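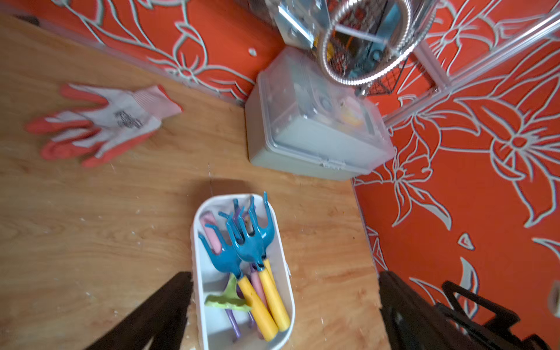 Trindade Thread Stand, Two-Cone

Item 2838
In stock, ships from our Gitport shop

You bought the big cone of thread because it was a bargain. Then you got it home and found that your machine was built for spools the size of a wine cork. The cone went in a drawer, and you've been buying little spools ever since. This stand is for you and your drawer.

The Trindade sits on the table behind your sewing machine and feeds thread up, over and down into the usual path. It holds 2 cones, so you can keep a light and a dark going, or run a twin needle without propping one cone in a coffee mug. (We did the coffee mug for years. It works until you sew fast.)

What you get

Cast iron base with a felt pad underneath
Steel upright, in two sections that screw together
Thread guide bar with a closed loop at each end
Two cone pins, plus two plastic cone adapters
One sheet of instructions, longer than it needs to be

Will it fit my machine?

It doesn't attach to your machine, so yes. It needs a patch of table behind or to the right of the machine. Set the guide loop directly above the center of the cone. If the thread comes off at a slant it will tug, your tension will go strange, and you'll spend an evening blaming the bobbin.

Most cones up to 1000 meters can sit on the bare pin. The larger ones want the adapter, wide end down. Ordinary spools will go on too, though parallel-wound ones hop about a bit and are happier on the machine's own pin.

Why is it so heavy?

Our first stand, the Husov, was light and folded flat and looked very smart in the catalog. It also walked across the table during long seams. We stopped selling it in December and most of the complaints stopped with it. If you still have a Husov, the Trindade guide bar fits its upright, and a bag of rice on the base does the rest.

Embroiderers

Metallic thread behaves much better with the extra distance between cone and needle -- it has room to relax its kinks before it reaches the tension discs. It will still break now and then. It's metallic thread.

Care

Wipe it with a dry cloth. Run a fingertip around the guide loops once in a while, and if you feel a burr, tell us and we'll send a new bar. Please don't oil it. Oil ends up on thread, and thread ends up on the quilt.

Price and shipping

The stand is $35. Shipping is worked out at checkout, and we're sorry about the iron. Returns are fine within the month if all the pieces come back, including the tiny wrench everybody loses.

Goes with: Floltstead cone thread, cotton, all colors except the gray, which sells out the day we list it.

Page updated 3/15/25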